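Wekley elk herd

The Wekley elk herd is a group of wild elk that spends its summers on the Dustance Plateau and its winters down along Ngau Creek. I've been keeping this page up for years (I hunt there too, so I'm hardly neutral!). Most of the high ground sits above 3165 feet, and the cows start drifting down in October, usually a week or so ahead of the bulls.

Hunting is by draw. There are 50 tags a year, 20 of them for cows, and the season runs 15 days.

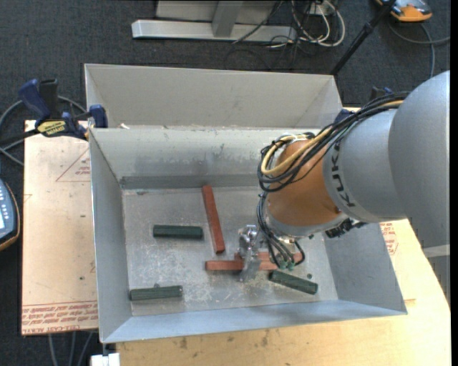

One reader wrote in to say the cow tags ought to be dropped for a couple of seasons, as the winter range by the Zovilico road keeps shrinking and the calves have it hard enough already. I go back and forth on that one. The creek bottom still has plenty of willow, but the fences along the lower pasture are a real pain for young animals.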